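제목: Re: [구매계획] 내년 그리퍼 예산, 핑거 교체분 포함 여부
보낸 사람: Augustina Odoi
받는 사람: 장비계획 메일링리스트
날짜: 2025년 12월 20일

다들 안녕하세요, 오구스티나입니다.

라프산 님 메일 잘 읽었어요. 답장이 길어질 것 같으니 커피 한 잔 들고 읽어 주세요 ㅎㅎ 인용 먼저 붙이고 아래에 제 생각 적을게요.

Rafsan Chowdhury 님이 쓰신 글:
> 내년 장비안 초안을 돌립니다. Brunwood 쪽 평행 그리퍼를 2대로 잡았고,
> 핑거는 본체에 딸려 오는 기본형만 넣었습니다. 교체용 핑거와 패드는
> 견적이 아직 없어서 뺐어요. 총액을 100으로 놓으면 지금 안이 87까지
> 차 있습니다. 남은 금액을 (가) 예비 핑거에 쓸지, (나) 손목 카메라
> 마운트에 쓸지, (다) 시뮬레이션용 워크스테이션 메모리에 쓸지
> 의견 주세요. Marwat 견적은 설치비 별도라고 합니다.
> 그리고 Clusby 작업실로 들어갈지 본관으로 들어갈지도 정해야
> 발주서에 배송지를 쓸 수 있습니다.

일단 저는 (가)예요. 지난번에 본체만 사고 핑거를 나중에 따로 주문했다가 배송비를 두 번 냈잖아요. 게다가 그때는 볼트 규격도 안 맞아서 어댑터 플레이트까지 새로 깎았고요. 본체 살 때 같은 주문서에 넣으면 그 고생은 안 해도 됩니다. 세바스티앙 님이 그 어댑터 도면 아직 갖고 계실 텐데, 혹시 재사용이 되는지 봐 주실 수 있을까요?

(나)는 솔직히 좀 망설여져요. 마운트 자체는 비싸지 않은데, 달고 나면 케이블 정리도 다시 해야 하고 캘리브레이션도 처음부터라서 사람 시간이 꽤 듭니다. 예산표에는 부품값만 적히고 그 시간은 안 적히니까 싸 보이는 거죠. 필요 없다는 얘기는 아니고, 6월에 중간 점검할 때 다시 올리면 어떨까 해요.

(다)는 샤자드 님 말씀을 듣고 싶어요. 저도 Lolano 과제용 시뮬레이션을 요즘 돌리고 있는데, 그리퍼 모델에 문짝이랑 화초를 같이 놓고 손목 시점으로 보는 장면이에요. 잎이 문 앞을 이렇게 가리면 어디를 잡으러 가야 하는지 판단이 은근히 까다롭습니다. 참고하시라고 하나 붙여요.

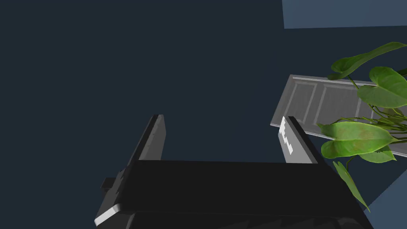

Lolano 시뮬레이션, 손목 시점. 핑거 벌린 상태, 오른쪽에 패널 문과 화초.

보시면 핑거가 납작한 판 모양에 끝이 뭉툭하게 각져 있어요. 문짝처럼 판판한 물건을 생각하면 이런 모양도 괜찮은데, 줄기나 잎 같은 걸 다루겠다면 저는 실물로는 폭이 더 좁은 핑거에 말랑한 패드를 붙이고 싶어요. 그래서 더더욱 (가)입니다! 예비 핑거를 사더라도 기본형 똑같은 걸 한 벌 더 사지 말고, 한 벌은 기본형, 한 벌은 좁은 걸로 섞자는 얘기예요. 패드는 소모품이니까 장비비 말고 재료비로 돌릴 수 있는지 아시프 님이 확인해 주시면 좋겠고요. (작년에는 됐는데 올해 양식이 바뀌었더라고요.)

아, 그리고 오른쪽 핑거 안쪽 면에 톱니처럼 하얗게 나온 부분은 렌더링 문제인지 텍스처 문제인지 아직 모르겠어요. 혹시 비슷한 거 보신 분 있으면 알려 주세요. 메모리를 늘린다고 없어질 것 같지는 않아서 (다)의 근거로 쓰지는 않을게요 ㅎㅎ

Marwat 설치비 건은 저도 걸립니다. 설치비가 별도면 지금 87이라는 숫자가 금방 올라가요. 설치비, 운송비, 부가세를 한 줄씩 따로 적은 견적을 다시 받은 다음에 남는 돈을 계산했으면 합니다. 견적 유효기간도 같이 물어봐 주시고요. 지난번처럼 결재 올리는 사이에 만료되면 처음부터 다시 받아야 하거든요.

배송지는 Clusby로 해요. 본관은 승강기 예약이 번거롭고, 컴프레서도 어차피 Clusby에 있잖아요. 혹시 전동식으로 바뀌면 컴프레서는 상관없어지지만, 그래도 작업대 높이는 거기가 맞아요. 작업실 11번 작업대를 비워 두면 될 것 같은데 지금 누가 쓰고 계신가요? 짐 있으신 분은 저한테 따로 메일 주세요.

정리해서 제가 맡을 수 있는 것만 적어 둘게요.

- 좁은 핑거 치수 초안: 저
- 핑거 체결부 볼트 규격, Brunwood에 문의: 저
- 기존 어댑터 도면 확인: 세바스티앙 님 (부탁드려요)
- 패드 비목 확인: 아시프 님
- Marwat 견적 항목별로 다시 받기: 라프산 님
- 메모리가 정말 급한지: 샤자드 님

볼트 규격은 답이 오는 대로 이 스레드에 올리겠습니다. 다른 의견 있으시면 개인 답장 말고 꼭 전체 답장으로 부탁드려요. 지난번에 저만 받은 메일이 있어서 한참 뒤에야 얘기가 맞춰졌거든요.

그럼 모두 감기 조심하세요!

오구스티나 드림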